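Setting up a wrist camera view in simulation before you build the gripper

If you are building the two-finger gripper from our shared workshop pages, do the simulated version first. It takes an evening and it will save you reprinting the fingers. These notes assume you have the arm model loaded and the Clakby plug-in installed.

Start with the fingers. Import them as two separate parts and check that both pivot from the palm. If one stays still when you send a close command, its joint has been saved as fixed. Open the joint list, change it to a hinge and save again.

Next, add the camera. Attach it to the palm — not to the arm link above it — and turn it until both fingers come up from the bottom of the view. Set the image width to 800. Larger sizes slow everything down on the workshop laptop.

Now bring in something to hold. The Nodent object pack has plenty of small household shapes. Pick one with an awkward outline, as a plain cube will tell you very little about your finger pads. Place it between the fingertips with gravity switched off.

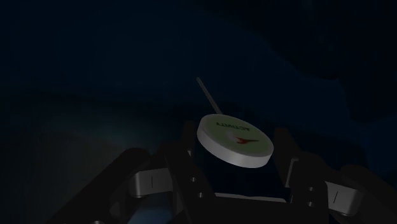 Set the closing force low to begin with. I use 77 in the Clakby force box and go up in small steps. Run the close command, wait for the fingers to stop, then switch gravity on. If the object shoots out sideways, the pads are overlapping it at the start. Open the fingers a little wider and try again.

If it slides down slowly, raise the pad friction before you touch the force. Let each run go to 4000 steps.

Lighting can wait. A dark view is fine for checking contact, but turn the lamp up to 220 before you save any pictures for the Wudavent tracker, or it will lose the edges.

When you are happy with the grip, write down the finger opening and the force setting. You will need both for the Garrido servo board on the next page.

Last changed 7th August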